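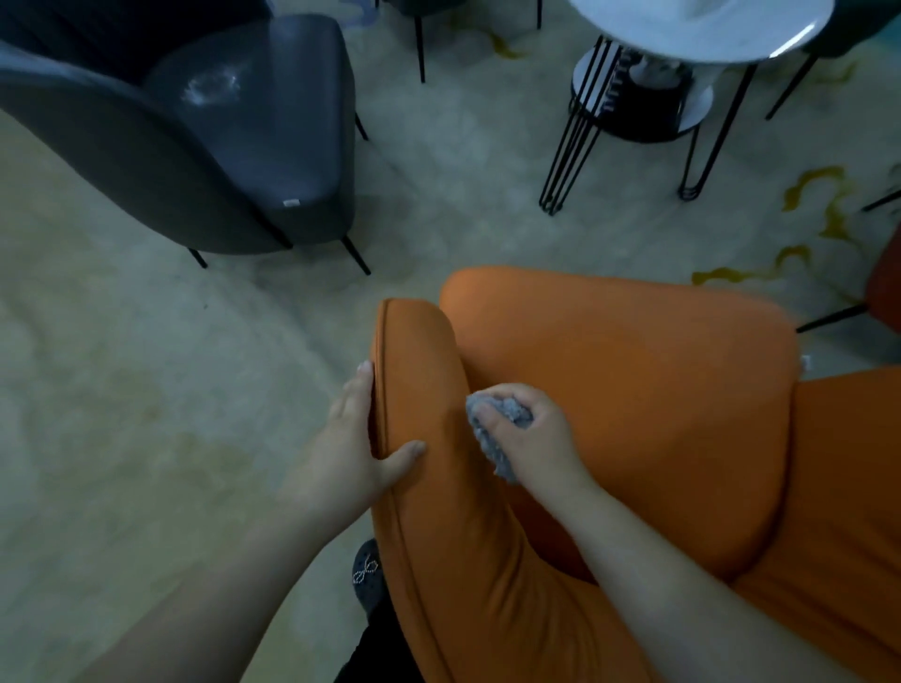
Cleaning an orange armchair with a grey cloth.

Corkwood – upholstery care set

Short clips of people looking after chairs and sofas at home, one piece of furniture to a clip.

Contents
306 clips, 289 with notes
43 pieces of furniture, 21 of them armchairs

Notes give the part being cleaned (arm, seat, back, seam) and the cloth used. Fabric type is left blank where the label was missing.

Notes by Beatriz Correia and Arsalan Orakzai. Last updated December 2024.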